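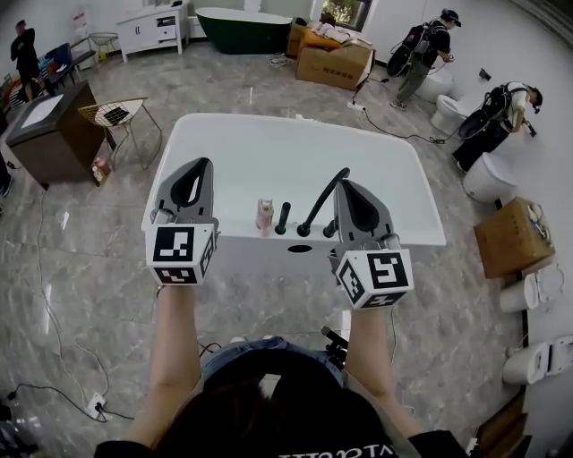

Ardalan Zamani asked us whether Trelau could hold on to both grippers when one of them passes behind a faucet and its cube drops out of view for a moment, and whether he would have to clean up the tracks by hand afterward.

Yes to the first part, and mostly no to the second! Short gaps like that are what the new tracker in Trelau 2 was built for, and we've been looking forward to showing it off.

Trelau 2
Pose tracking and trajectory software for hand-held gripper recordings
By Drorkura

Overview

Trelau takes video of a person working with a pair of hand-held grippers and gives you back a clean, time-stamped path for each one, in a single shared coordinate frame. Feed it the head camera video, the calibration file and your marker map. It finds the printed cubes, solves for their pose in every video frame, fills the gaps it can fill safely, and marks the ones it can't.

We started it as a pile of scripts. Everybody who collects this kind of material has a pile like that somewhere (ours had a folder named "final" inside another folder named "final"), and it worked fine on a desk with a gray mat and even light. Then we tried bathrooms. A glossy white tub throws light straight back into the lens, polished floors repeat whatever stands on them, and a black spout at the near rim blocks a marker face just when the hand gets to the interesting part. Version 2 is the rewrite that came out of all that, and it's a much better piece of software.

What's new in version 2

Multi-face cube solving. The old tracker picked the largest visible face and trusted it. The new one uses every face it can read and solves the cube as one rigid body. Rotation is far steadier, especially when the wrist turns and one face hands over to the next. If you've ever seen a gripper path twitch at that handover, you'll spot the difference on your first import.

Separate left and right identities. Each cube has its own marker set in the map, and Trelau won't swap the two hands even when they cross. You can still assign them yourself in the track view if somebody mounted the cubes the wrong way around.

Gap filling with a limit. You set the longest gap Trelau may bridge. Anything longer stays open in the export and is listed in the session report. Filled samples carry a flag, so your training code can keep them, down-weight them or throw them out.

Glare masking. Blown-out areas are left out of corner detection. We love this one. It used to be that a bright tub deck behind a cube could pull a corner sideways, and the whole pose would lean with it.

Background people. Several operators can work in the same room now. Cubes that aren't in your session's marker map are ignored, so the rig next door doesn't sneak into your tracks. Do give each rig its own marker IDs, please!

Hafstein, the track editor

Hafstein comes with every Trelau license. It's the window where you look at what the tracker did: video on one side, both paths on the other, and a timeline underneath with each gap and each low-confidence stretch colored in. Click a stretch and the video jumps there. You can trim, re-solve a short section with different settings, or reject it.

The scrubbing is fast. Really fast, even on long sessions, and you don't have to wait for a preview file to build before you start. Keyboard shortcuts can all be remapped, and there's an undo history that survives closing the program (a request from Ailsa Shearer, and a good one).

Rinden, the planner bridge

Rinden takes a finished track and checks it against your robot. Load a URDF, choose the base position, and it tells you which parts of the path the arm can follow and where it would run into a joint limit, a speed limit or itself. For two-arm setups it checks the arms against each other as well.

It won't invent a new motion for you. What it does is slow down sections that are too quick, within bounds you choose, and try other base positions to see if one of them covers more of the path. Reaching over the rim of a tub is a nice test for it, as the far side of the fixtures often needs an elbow position that a table-height task never asks for.

How it was tested

Our regression set for this release has 1087 clips. Of those, 546 were shot in furnished rooms with shiny surfaces, and they're the ones we run first on every build. A nightly run goes over the full set and compares each path with the previous build, and any clip that moves past the allowed error is opened in Hafstein by a person before we merge.

More than 600 of the clips include at least one stretch where a cube is fully hidden. The tracker doesn't get all of those right. Long occlusions with a fast wrist turn are still hard, and you'll see them reported as open gaps.

Requirements

Linux or Windows, 64-bit
A dedicated graphics card is recommended for Hafstein, optional for batch runs
Calibrated camera, wide-angle lenses supported
Printed marker cubes with known edge length, at least one per gripper
Matte print strongly recommended

Input and output

Input: common video formats, camera calibration as YAML, marker map as JSON
Output: CSV, HDF5, or a plain Python dictionary through the API
Gripper opening can be read from finger markers or merged in from your own log, matched by timestamp

Licensing

One license covers one workstation and includes Trelau, Hafstein and Rinden. Batch nodes without a display don't need their own. Owners of the first version can upgrade from inside the program, and old projects open directly, though you'll want to re-solve them to get the steadier rotations.

Known issues

Rolling-shutter correction is off by default and has to be turned on for each camera.
Marker maps with duplicate IDs load with a warning only. A hard stop is planned for December.
On Windows, Hafstein may forget its window layout when a second monitor is unplugged.

Page updated August 18, 2024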